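**December, sim bench notes, Hotine rollout review**

Picking this up where the last entry stopped, which was with me complaining about the success number. I still don't believe it. Prendance reports that the long-horizon policy reaches the target on most of the 151 rollouts in the house set, and the plot looks great, and I have been around long enough to distrust any plot that looks great the first time it is drawn.

Reminder of the setup so I don't have to dig for it later. Mernach generates the houses and scatters objects in them. Hotine runs the policy. Prendance scores it. The claim under test is the one in the Desjardins write-up: adding a short memory of past views (they use 6 frames) makes the policy better at getting from room to room, because it "remembers the layout." My problem is with the word layout. A policy that drives at whatever is big, bright and in the middle of the view would score well on a lot of these episodes too.

So today was for looking at single views by eye instead of averages. Slow, dull, should have been done first.

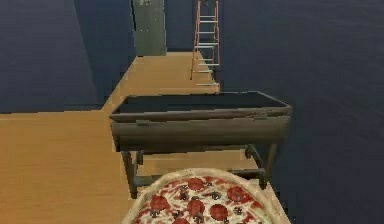
The scatter step in Mernach puts things at very odd scales relative to each other, and I want to know how much of the score comes from that. If the object nearest the camera takes up a big share of the pixels, then "found the object" is close to a free point. A pizza against a dark metal cart on a pale floor, with dark blue walls either side, is about as easy a color contrast as you could ask for. I would not call that search. The more interesting part of a view like this is the back of it, the gray door panel and the ladder beside it, and our scoring doesn't ask anything about the back.

Things I checked this afternoon:

- Reran 30 episodes with the memory buffer filled with copies of the current view. Prediction from the write-up: clear drop. Result: small drop, inside the spread I get from changing the seed.
- Reran the same 30 with the buffer shuffled. No difference I would defend in front of anyone.
- Blacked out the lower third of the input. Big drop. This is the one that bothers me. If losing the bottom of the view hurts much more than losing the past, the policy is mostly reading the near floor and the near objects.

Caveat against myself: the blackout also removes the arm when the arm is down there, and the policy was never trained on black bars. Some of that drop is just an unfamiliar input. Need a gentler version, maybe blur, or paste in floor texture from the same house. Not done yet.

Second caveat: copies of the current view in the buffer may not be a fair ablation. The policy could have seen near-identical frames in training every time it stood still, and learned to cope. I looked for how often that happens in the training logs and the logs don't record base velocity before the format change. Of course they don't.

Where memory ought to matter is at the doorways. Step through one and everything you knew about the first room is behind you. If the buffer is doing real work, the drop should be concentrated in episodes that cross a threshold and close to zero in episodes that stay in one room. That is a clean prediction and I can't find anywhere that it was tested.
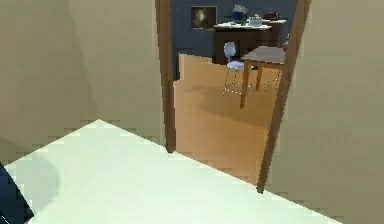

I split the episodes by whether the target is visible from the starting view, either directly or through an open door. Far too many are. Plenty of the "two-room" episodes are really one-room episodes with a door jamb in the way: you can see the other floor, the furniture, the stuff on top of the cabinet, and the shortest path is close to straight ahead. Calling these multi-room is generous. Hotine counts a room change when the base crosses the threshold polygon, so they all go in the hard bucket.

After throwing those out I'm left with 5 episodes in my subset of 30 where the target is out of view at the start and a turn is needed on the far side of the door. Five. I can't say anything with five, and neither can anybody else, which I suspect is how the claim survived this long. For what it's worth, the full-memory policy and the copied-frame policy failed on the same ones.

Also noted, in case it turns out to matter:

- Edges where pale floors meet walls come out stair-stepped at our render resolution. Thin chair legs get it too. If the policy is keying on those edges, none of this carries over to a real camera. Ask for a set of renders with antialiasing on, same seeds.
- Partly open doors. The door edge hides part of the next room, and the collision mesh in Mernach is fatter than the visual mesh. At least one logged failure is a bump against a door that looks clear.
- Prendance rounds the final distance before comparing it with the threshold. Reported upstream once already.

My position for the group meeting: the ablation in the write-up shows that the memory model scores higher than the model without it. The two also differ in parameter count and in how long they were trained, and the text mentions this only in the appendix. I am fine with "the bigger model trained longer does better." I am not fine with "remembers the layout" until it beats the copied-frame version on episodes that need a layout.

Next:

1. Filter all 151 for hidden-target starts. Script is half written, the visibility test still counts a single pixel as visible.
2. Have Mernach generate more houses with closed sight lines, normal object scales.
3. Match training length for the no-memory baseline. Queue is full until tonight, submitted at low priority.
4. Blur version of the lower-third test.

Left the copied-frame job running on the second machine, please don't kill it, it does not checkpoint.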